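Skodport Household Forum > Kitchen > Washing up and drying

Thread: Cloth or rack for drying cutlery?

linulden_nel
9 January 2024
We gave up our cutlery drainer in November when the bottom rusted through, and I haven't replaced it. Since then I've been laying everything out on a cotton cloth beside the sink. Plastic spoons, chopsticks, the lot. It takes up less room than the drainer did and the cloth goes in the wash with the tea towels. My sister Elba says it's unhygienic and I should buy a proper rack. Who is right? 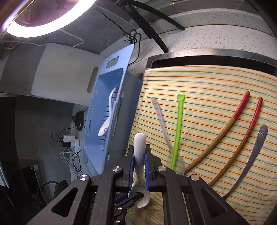

White spoon, striped cloth, chopsticks to the right.

I should say it's a small kitchen and there are only 2 of us most days.

hipolito_e
Posts: 3929
Your sister is right about wood. Chopsticks lying flat on damp cloth stay wet underneath. Mine went grey at the tips after a few months and I threw them out. Stand them in a jar, thin end up. Metal and plastic can lie wherever you like.

Fredy Ríos
Disagree with the above. I've dried chopsticks flat for years and they're fine. You turn them once and put them away before bed. A jar collects water at the bottom and that's worse, I've had to scrub black slime out of one.

hipolito_e
Then empty the jar.

Fredy Ríos
Or don't have a jar.

dardo_f
What sort of cloth is it? Thin cotton soaks through and then you're drying things on a wet worktop. I use a Vikon waffle towel folded double, and there's a dry patch left even after a full wash for six. The flat weave ones look nicer but they don't hold much.

linulden_nel
It's a plain flat weave with coloured stripes, nothing special. I got it in a bundle from the market. I don't fold it as a rule, so perhaps that's where I'm going wrong. It does wrinkle up and then water sits in the dips.

What I do like is seeing everything at once. In the drainer the forks and chopsticks went in together and I was forever pulling out the wrong thing. Laid out flat I can pick up the metal first, wipe it and put it in the drawer,

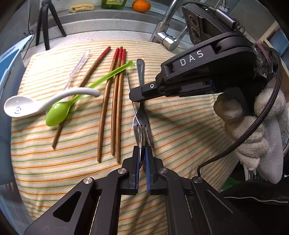 and then go back for the chopsticks and the plastic ones when they've had a bit longer. The green one with the grooved handle is the slowest as the water stays in the grooves. I run a corner of the towel down it now.

sosa163
Long handles pointing the same way helps. If they cross over each other you get a wet spot where they touch. Same with a spoon lying face up, it holds a puddle. Turn them bowl down.

dardo_f
Agree on bowls down. Soup spoons especially, the deep ones.

Fredy Ríos
All this for a handful of spoons. Dry them with a towel when you wash them and it's done in a minute.

hipolito_e
Towel drying is fine if the towel is clean. Most people's isn't. I change mine daily and wash at 60.

linulden_nel
Thanks all. I'll fold the cloth double, turn the spoons over and try the chopsticks in a jar for a week - emptied, before anyone says it. Elba still wants me to get a rack. She found one for 900 pesos but it's too wide for the ledge.

sosa163
Measure the ledge again before you rule it out. Some racks have feet that fold in.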